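A visit to the open day in Berkemness

In August I went to the open day of the Plollimell workshop in Berkemness. I had read that visitors can see machines doing the small jobs of a home and a shop, and I wanted to know how far this has come. My cousin runs a small laundry in Clunenton, and she asks me every year if she can buy a machine that folds.

The bus stops at the bottom of the hill and the walk up takes longer than the leaflet says. The entrance is at the side, next to the bicycle racks. I paid 5 for the ticket and got a paper map, which had the toilets in the wrong place. The building is old, with the year 1732 cut above the door, but inside the halls have been made new.

There were six stations. The first was towels. An arm with two fingers picked a towel from a pile, shook it, and laid it on a table. When the corner was easy to find, the work went well and the fold was straight. When the towel was twisted, the arm tried again and again, and a young engineer came and turned the towel by hand. She told us that this is normal for the moment. I liked that she said it openly.

The second station was a shop shelf. A machine called Moon put cans and boxes in their places, with the front side to the customer. Moon was slow but it did not get tired or bored, and I think a night shift is the right place for it. Bags of rice were more difficult. They change their shape when you lift them, and one fell on the floor and opened. There was a broom ready in the corner.

At the dishes station I waited in a long line and saw only plates. For cups and glasses we should come back in the afternoon, but then I was eating my sandwich outside - the cafe had only cake left.

The last hall was for tidying a room: putting toys, cushions and baskets where they belong. The work on woven things interested me most, as my grandmother made chair seats from cane. A person feels with the fingertips where one strip goes under the next. A machine must learn it mostly by looking, and a strip looks very different when the light comes from behind. 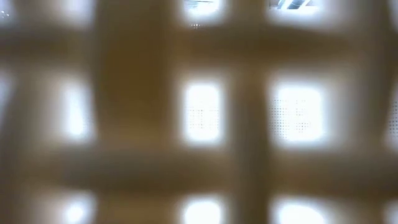
Can I already buy a machine that does all the chores in my home? Not yet, if you mean one machine for everything; you can get good help with single jobs, like cleaning the floor, but folding, sorting and putting away still need a person close by.

I asked also about the price. The engineer did not want to give one for the towel arm, but she showed me a simple gripper for 2915, without the arm and without the program. For my cousin this is too much, and she would still have to stand next to it.

The halls close at five o'clock and the last bus goes soon after. If you go with children, start with Moon, as the line there gets long before lunch. I bought a postcard of the old door and sent it to Clunenton with one sentence on it: keep folding for now.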